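Guides > Simulation > Set-up and first runs

Corow sim bench: set-up, replay and scoring (section 3)

Covers the rack and tray task only. If you're after the drawer task go to section 4, the install is different and the seeds don't carry over.

You need section 2 done first: Baren installed, license file in place, viewer opens without complaining. If the viewer opens to a gray window and stays gray, that's the driver thing, see 2.6.

What the method does, short version. We train a policy on rendered episodes, then re-render the same trajectories with changed surfaces and changed light and train again on the mix. The arm path stays fixed, only the look of things changes. We call the second pass Hama in the config files, so that's what you'll see in the logs. The question was whether re-rendering alone gets you most of what new demonstrations get you. Result is at the end of this section. Setup first.

3.1 Get the episodes

1. Make a folder for the data on a local drive. Not a network share. Reads get slow and the loader times out with no usefull message.
2. Pull the episode pack with the fetch script. Full pack is 3776 episodes.
3. Let it unpack. Don't open the viewer while it's unpacking.
4. Run the check script. It prints a line per shard, then OK or the name of the bad one.
5. Bad shard: delete that one, fetch again. No need to pull the lot.

NOTE: Older packs have the wrist view stored upside down. The loader fixes this if the pack has a version file. No version file, no fix. If your first replay looks wrong way up, that's it - get the new pack.

3.2 Start the scene

1. Open a terminal in the bench folder. Activate the environment.
2. Launch the scene server. Wait for "ready". The first launch compiles shaders and takes a few minutes, later ones are quick.
3. In a second terminal, start the viewer and pick Corow from the list.
4. Set view to wrist.
5. Set seed to 70. Everything in this section assumes seed 70. Other seeds move the rack and tray and your picture won't match ours.
6. Press Reset once. Just once. A double reset leaves the tray a little below the table and contacts go strange.

CAUTION: Do not change the physics step to get more speed. The replays were recorded at the default. At a bigger step the fingers pass through thin parts and the scorer still counts it as contact. We lost a week of numbers to that.

3.3 Replay before you train

Always replay. It catches nearly everything.

1. Load episode 133.
2. Set playback to half speed.
3. Step forward until a gripper finger comes into the wrist view.
4. Pause.
5. Compare rack, tray and finger against the list below.

Check these:

- rack upright, standing on the table and not sunk in it
- tray on the table next to the rack, rim whole, floor of the tray one flat color
- finger solid black, no see-through patches
- no checkerboard pattern anywhere (that means a missing texture)
- wall plain and pale

If the rack flickers, two panels are fighting for the same depth. Update the asset folder, restart the server, reload. Restarting the viewer by itself does nothing.

If the finger never shows, you're on the overhead view. Back to 3.2 step 4.

NOTE: The small glints low down in the rack are hard on the depth channel. Shiny bits give holes. Leave the depth filter on for training, turn it off only if you want to look at raw values.

3.4 Make the re-rendered set

1. Copy the Hama config to your own folder. Don't edit the original, the test suite reads it.
2. Set source to your episode folder.
3. Set variants to 3. So three new looks per episode, same arm path.
4. Set light range to wide.
5. Leave camera jitter at zero. Jitter is a seperate study and mixes the effects up.
6. Start the render job. Overnight on a single card. Longer if someone else is on it.
7. When it ends, open the contact sheet and scroll through. Looking for all-black or all-white episodes. Put the bad ones in the skip file by number.

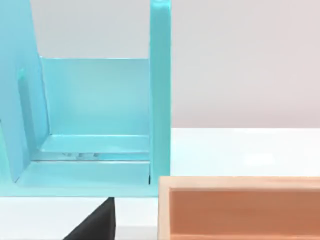
Color changes are applied per object, so the rack can go from turquoise to something else while the tray stays as it is. That's on purpose. An earlier version tinted the whole render at once and the policy learned the tint. Per object is slower but you want it.

Geometry is never touched. Slots, ledges, rim heights, all as in the source episode. If you need shape changes use the Beaulieu branch, and know that you can't reuse the arm paths there.

CAUTION: Don't let held-out episodes into the render job. The split file has to be in place before step 6. If you forgot, delete the output and start over, there's no clean way to pull them out afterwards.

3.5 Train and score

1. Train the base run first, source episodes only. Keep the log.
2. Train the mixed run, source plus re-rendered. Same number of updates as the base run, not same number of epochs. Important. More data at equal epochs means more updates and then you're comparing training time.
3. Score both on the held-out set with the stock scorer.
4. Repeat each with two more training seeds. Training seed, not scene seed - scene seed stays at 70.
5. Write down all the scores, including the ugly one. There's always an ugly one.

The scorer gives two figures, reach and place. Reach is whether the gripper got to the right spot. Place is whether the part ended up seated. Report both.

3.6 What we got

On held-out looks the mixed run beat the base run on reach with every training seed we tried. Place went up too but less, and with one seed it didn't move at all. On the original look there was no real difference either way, so the extra renders don't seem to hurt.

Against new demonstrations: re-rendering got close on reach and stayed behind on place. Our reading is that place depends on contact, and a new coat of paint has nothing to say about contact. Haven't proved that. A run with varied friction is planned for December.

No real-arm numbers in this section. Sim only. Please don't quote these as hardware results.

3.7 If it goes wrong

Loader hangs at start - data is on a network share. Move it.
Loss goes flat straight away - check the skip file, blank episodes got in.
Reach fine, place near zero - physics step was changed. See caution in 3.2.
Scores differ from ours by a lot - wrong scene seed or old pack. Check both.
Render job stops partway - disk full, nearly always. Free up space and run it with the resume flag. Finished episodes are kept.

Last changed 13 September 2023. Drawer task continues in section 4.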